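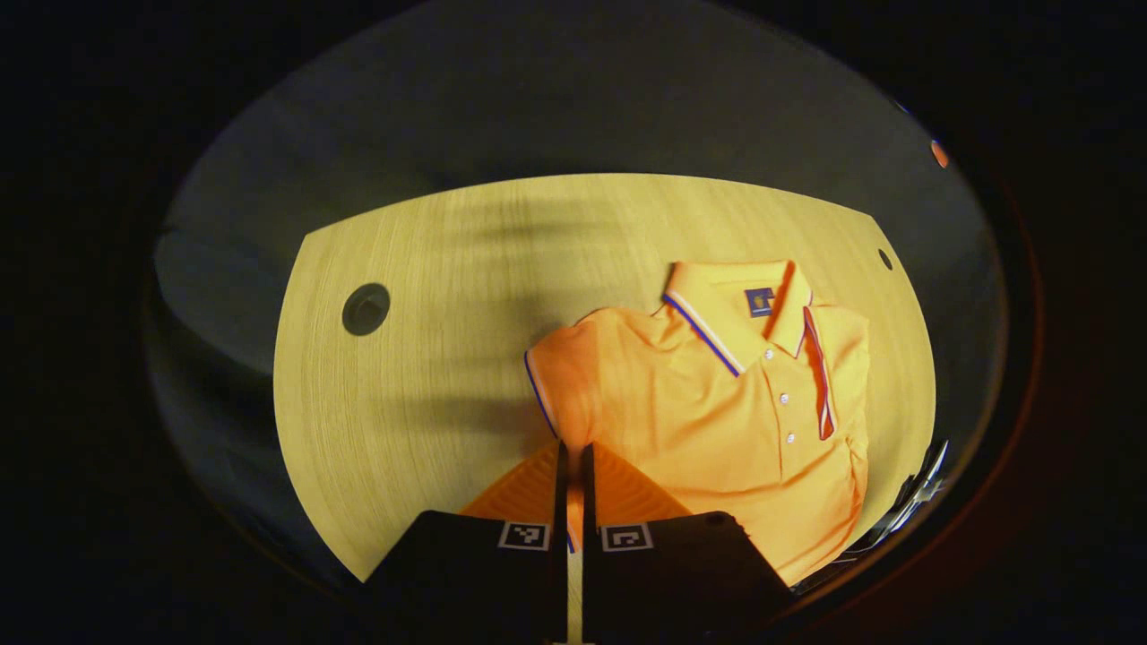 Week 6: Showing a robot a task by hand

Intelligent Machines, Peltville campus
Notes by Zohreh Tabrizi. Lab supervisor: Hongjun Ding

Reading before the tutorial: chapter 4 of the course reader, first half. The section on reward design can wait until next week.

1. Where we are up to

Last week we wrote a pick-and-place routine as a list of waypoints. It worked for the wooden blocks and fell over as soon as the blocks were swapped for tea towels. Cloth has no fixed shape, so a grasp point written down in advance is usually in the wrong spot by the time the arm gets there. This week we look at getting the motion from a person who already knows how to do the job.

The general name is learning from demonstration. A person does the task, sensors record what was seen and how the hand or arm moved, and a model is fitted that maps one to the other. The fitted model is called a policy. We will use that word from now on.

2. Three ways to demonstrate

Kinesthetic teaching. You take hold of the arm and push it through the motion while the joints record. Good for learning where the joint limits are. Tiring with a heavy arm, and your own body blocks the cameras a lot of the time.

Teleoperation. You drive the robot from a distance with a joystick, a headset or a second, smaller arm (the leader). The recording is made on the robot itself, so the actions are ones it can carry out. The cost is speed. In the Ravn trial at Kavuvbridge, operators took far longer to fold a shirt through a leader arm than with their own hands, and most of the extra time went on lining up the first grasp.

Hand-held gripper. You carry a gripper with a wide-angle camera on it and do the task directly, with no robot in the room. The camera sees roughly what a wrist camera on the robot would see. It is quick and you can take it anywhere, but nothing stops you from making a movement the arm can't reach. Those demonstrations have to be found and removed later.

3. The camera view

A fisheye lens gives a circular or oval picture with black corners, and straight edges such as the side of a table come out bowed. Leave it that way for training. If you flatten the picture you lose the outer part, and the outer part is often where the table edge or the next object is. The policy can learn from the bent view as long as the robot has the same lens in the same position.

The square markers on the fingers are for measuring gripper width. Software finds both markers in every picture and works out how far apart they are. If a sleeve or your thumb covers one, the width for that moment is filled in from the readings either side. A short gap is fine. A long gap means the demonstration is dropped.

Watch for clothing close in colour to the finger pads. An orange polo against orange ribbed pads is a fair test of whether a model has learned where the fingers end and the cloth begins. Keep demonstrations like this in the set, and mix in other colours as well.

4. What gets stored

For each time step:
– the camera picture
– the position and rotation of the gripper, worked out from the camera and a motion sensor
– the gripper width
– a time stamp

The camera and the motion sensor do not keep the same clock. A delay of 60 milliseconds between them sounds small, but at folding speed the fingers have moved on by then and the policy will learn to close late. Measure the delay before the first session and write it on the sheet.

5. The Lullilix shirt set

This is the set you will use for Assignment 2. It was put together in December by Villads Kirkegaard and Asger Thygesen and has 2,491 demonstrations of shirt handling. After dropping those with long marker gaps, lost tracking or unreachable poses, 2,044 remain. Please use the cleaned version. The raw one is on the same drive for anybody who wants to try their own filtering for the bonus marks.

Valdemar Overgaard's notes in the folder give the starting conditions. Read the part on shadows. Overhead light throws the demonstrator's shadow across the table, and a policy trained under one lamp can do badly under another.

6. Common faults in student demonstrations

Hesitating above the shirt. The policy copies the pause, and sometimes never leaves it.

Changing method partway through. If you go for the sleeve first in half your runs and the hem first in the other half, a simple model may average the two and reach for a spot between them. Pick one order and stay with it until you have read section 7.

Too tidy a start. If every shirt begins square to the table, the policy has never seen a crooked one. Turn it, shift it, leave some creases in.

Using the other hand to help. The camera may not catch it, and the robot hasn't got one.

7. When one action isn't enough

Where there are several good ways to do a thing, plain regression struggles. Diffusion policies and models that predict a short run of actions in one go both cope better. We will do the maths in Week 7. For now, know that the problem exists and that more data alone does not fix it.

8. Lab task

Work in groups of 3. Each person records folding in one sleeve, starting from a different shirt position each time. Swap your recordings with another group and mark the ones you would drop, with a short reason beside each. Hand in the marked sheet and your clock delay figure by April 1, 2018. It is a Sunday, so use the online drop box. Charge the grippers before you leave the lab.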